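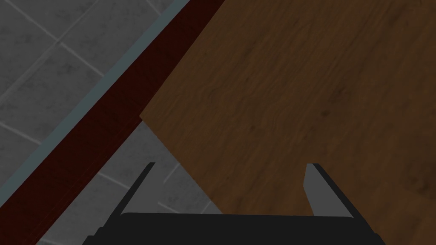
The project examined how hard floors affect speech clarity in shared study rooms at the Nisbet building. Complaints about noise had been recorded there since the rooms were refitted, and the department asked for a short study before any money was spent on carpet. Grey tile of the kind seen beside the brown wood reflects most of the sound that reaches it, and wood with no covering performs only slightly better at speech frequencies. Both were therefore treated as hard surfaces in the calculations.

## Method

Measurements were taken in six rooms during March. A recorded passage was played from a fixed point at 500 Hz and above, and the decay time was noted at each seat. Kanako Wada carried out the readings and Torquil Farquharson prepared the tables. Each reading was repeated 10 times and the mean was used.

## Results

Decay times were longest in the two rooms facing Skustmont Road, where the ceilings are higher. Hanging felt panels shortened the decay in every room tested. Rugs had a smaller effect, mostly at the upper end of the range.

## Limits of the study

All rooms were measured without occupants. The Sorkus meter was recalibrated after the second room, and the first two sets of readings were taken again.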